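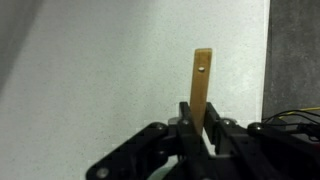 4. Applying the gel with the Druta Home Lamp

Before you open the gel bottle, prepare the nails fully. The Druta lamp hardens only a clean, dry layer, and any oil left on the nail plate will make the gel lift at the corners. For pushing back the cuticles use a flat wooden stick with a squared-off end, or any cuticle pusher you already have, and press very lightly.

4.1 Wash your hands with soap and dry them well. Do not use hand cream.
4.2 File the free edge in one direction. Remove the shine from the nail with the fine buffer.
4.3 Wipe each nail with Trakden cleanser and let it dry in the air.
4.4 Apply a thin layer of Piken base gel. Keep a small distance from the skin.
4.5 Put four fingers in the lamp and press the button once. The lamp turns off by itself after 33 seconds. Repeat with the thumb.
4.6 Apply the color in 2 thin layers – each layer must be hardened separately, as in step 4.5.
4.7 Finish with top gel, harden it, and wipe off the sticky film.

Note: White and other pale colors need more light. For these colors press the button two times, the second time after the lamp has turned off.
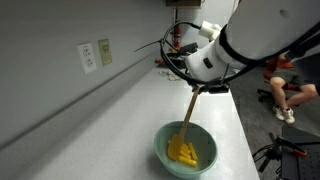 Fig. 2. Worktop with bowl and spatula.

CAUTION: If you feel heat in the nail, take the hand out of the lamp and wait 13 seconds before you continue. Gel on the skin must be removed before hardening. Do not look directly into the light.

The lamp counts its cycles. After 600 cycles the indicator becomes orange – this is only a reminder to clean the inner mirror with a dry cloth. Do not use acetone on the mirror.

Text of this section: Bořivoj Dvořáček. Revised January 25, 2019.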